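Pelel Scene Packs: Frequently Asked Questions

Last updated 2020-08-19

What is a Pelel scene pack?
A scene pack is a set of ready-made simulated rooms for testing robot arm software. Each room comes with furniture, loose objects, lighting and a robot arm already placed. You load a room, connect your own control code and run it. No physical robot is needed.

Who makes it?
Pelel is developed and sold by Fleteo. Support for customers with a Wendberg license is handled by the Wendberg help desk. Please write to them first, as we can't see their accounts.

What comes in the standard pack?
The standard pack has 400 room layouts and 800 objects. The objects are mostly household things such as mugs, blocks and storage items. Cabinets and drawers are part of the room layouts and don't count toward the object total.

Can I use my own robot model?
Yes. The default is a white arm with a black two-finger gripper. You can replace it with your own model file as long as the joints and their limits are defined. Check the reach before you start a long run. A shorter arm may not get to the back of a cabinet top, and the software will not warn you.

Do the drawers open?
Drawers marked "active" in the layout file can be pulled by the handle. The rest are fixed in place. You can change a drawer from fixed to active, but you will need to set its travel distance yourself.

Can I move or remove objects?
Yes. Every loose object can be moved, swapped or deleted in the layout editor. If you put two objects in the same spot, they will be pushed apart when the run starts, sometimes hard enough to knock one off the furniture.

How realistic are the images?
Surfaces have grain, wear and shadows, and you can change the light direction and wall color. They are still renders. If you train a vision model only on our images, expect to do some extra work before it runs well on a real camera.

Does the software work with Heo?
Yes, through the Heo connector, which is a separate download. The connector does not pass gripper force readings yet. We plan to add this in January.

What kind of computer do I need?
A desktop with a supported graphics card and at least 6 gigabytes of graphics memory. Laptops work for viewing rooms but are slow for batch runs. The layout editor runs on any recent computer.

How many machines can I install it on?
One license covers 2 machines. To move a license, release it from the old machine under Account, then sign in on the new one. If the old machine no longer starts, contact support.

Is there a trial?
There is a free trial with a small number of rooms. Saved layouts from the trial open in the full version. Batch runs are turned off.

Can I publish pictures made with the pack?
Yes, in papers, talks, manuals and web pages. Please credit Pelel. You may not resell the rooms or object files themselves.

My gripper stops above the object and does not go down. What is wrong?
Check the approach height in your settings first. If it is set higher than the object, the arm will reach that height and wait for the next command. Next, check that your code sends a separate command to lower the gripper. If both are correct, send us the layout file and the run log through the support form. 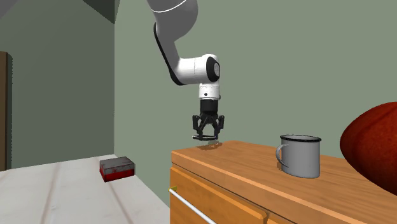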